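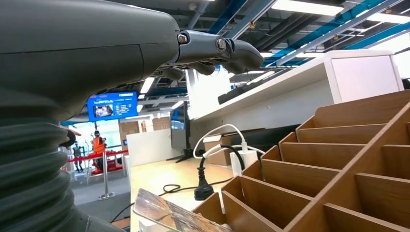
Gernomero is a grasp planning program for robot arms fitted with jointed hands. It takes depth data and joint readings as input and returns a list of possible grasps, each with a score. The program was first written at the Pluduvcombe workshop and is now maintained by Sellwood, a small software firm. It was made for picking small parts out of divided storage, such as a wooden organizer with rows of open cubbies, where the dividers leave little room for the fingers. Loose cables on a desktop are a harder case, as thin curved objects often drop out of the depth data.

Planning runs in 4 stages: segmentation, grasp sampling, collision checking and ranking. By default the sampler proposes 400 grasps per object. Any grasp that would bring a finger segment too close to a divider is removed before ranking. The remaining grasps go to the arm controller, which can reject them if a joint limit would be passed.

Version 11 was released on Tuesday, March 30, 2021. It replaced the older collision checker with the Theodorakopoulos module, which models each finger segment as a capsule. The test set supplied with that version has 1,599 recorded bin layouts. A plug-in for two-finger grippers was added in December.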